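I've been reading about who is meant to look after us, and I keep ending up back at our own town council. Drinalley has 3,353 people on the electoral register, and in July the council asked all of us what we thought of its new public spaces order. The order covers the High Street, the park and the river path. It lets a council officer move people on if their behaviour is "likely to cause concern".

I read the whole thing on a Tuesday evening. It's 30 pages with the maps. Most of it is sensible enough: no broken glass, no fires on the river path, dogs on leads near the play area. My trouble is with clause 3, the one about causing concern.

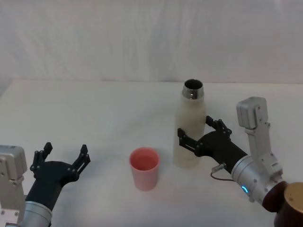 Concern is a very wide word. I can be concerned by a man shouting at a bus driver, and I can be concerned by five teenagers sitting quietly on a wall. The first is already covered by the ordinary law. The second is no business of the council's. The draft doesn't separate them, and it doesn't say whose concern counts.

When I was growing up in Kultham we had one constable and a long list of by-laws, mostly about bicycles. He knew which ones were daft and left them alone. I liked him, but I wouldn't want to depend on that again. A rule that only works when a decent person is applying it needs writing more tightly – the next officer might not be so patient. 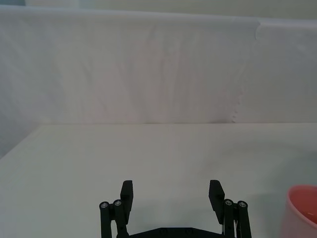 So who checks the officer? Under the draft, the officer's line manager does, and after that you can write to the council. There's no outside appeal short of going to court, and few people here would do that over being told to leave a bench.

I raised this at the drop-in session in the Pasaribu Rooms. The woman on the desk was polite and wrote it down. She said the wording had come from another council's order and hadn't caused any bother there. I asked how they would know, given that the draft doesn't require anyone to keep a record of who gets moved on. She wrote that down too.
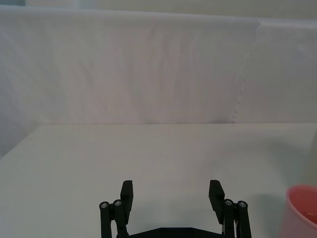 My own suggestion was short. Strike out clause 3, keep the rest, and publish a list every quarter of each time the powers are used, with the place and the reason. Written rules always have a join in them somewhere, the spot where the law of the land stops and the local order is laid over the top. It's like two widths of white cloth hung as a backdrop, with a ragged edge running down where one overlaps the other. You'd look at that join first, and clause 3 is sitting right on it.

I sent that in, without the cloth, and put a copy on the noticeboard outside the Zadine Café. By the weekend there were 25 names under it, a few of them from people I've never agreed with about anything.

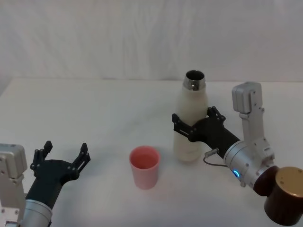
Merja Honkanen wrote to me to say I was being too easy on the rest of the order. In her view the dog rule has the same fault, as "near the play area" isn't marked on any of the maps and an officer could make it mean half the park. She also thinks the fine should be printed on the signs.

I went back and looked, and she's right about the maps. I've sent a second letter. The council votes on it next month, and the meeting is open to the public from seven o'clock.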